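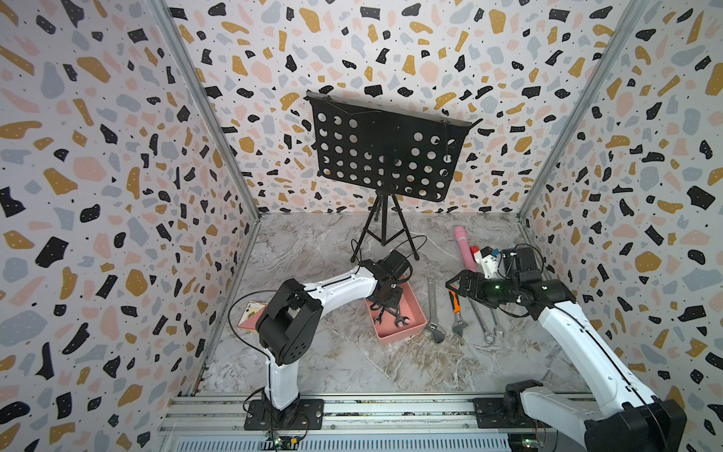

3.2 Collecting the demonstrations

All examples were gathered at our Lunitz site on one two-arm cell, using the Gilia teleoperation software. The task is to put a set of wrenches into a shallow tray. Both arms are available to the operator, who is free to choose which one picks up each tool. We gave no instruction about the order of the tools or how they should lie once in the tray.

Two operators, Sinan Öztürkmen and Erhan Bayram, recorded 1480 episodes in April. An episode was dropped if a tool left the reach of both arms or if one of the video streams stopped early. This removed 167 episodes. Operators changed places after every 19 episodes, and the tools were laid out by hand again before each new start.

Figure 4. The two-arm cell with the tray and wrenches on the marble-patterned floor.

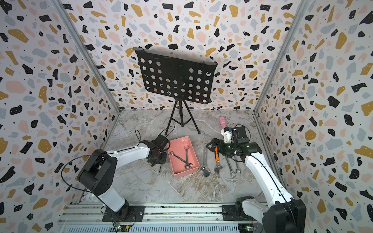 3.3 Camera views and labelling

Each episode is stored as joint positions, gripper commands and video from fixed and wrist cameras. The streams are matched by time stamp and cut to the same length. We kept the colour video as recorded and did not mask the background or any objects outside the task.

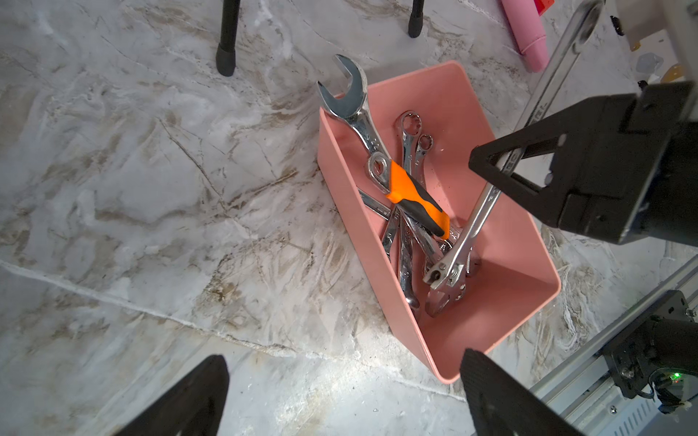 Labels were added after recording with the Kaplan annotation tool. An annotator marks the start of each reach, the closing of the gripper and the release, and names the tool being moved. The last of these was the slowest step. In a wrist view, shiny wrenches piled in the tray cross one another and hide each other's ends, while the orange-and-black grip is easy to pick out. Annotators could therefore step back through the video to an earlier moment before naming a tool. Where the two annotators still disagreed, the episode kept its timing marks and the tool name was left blank.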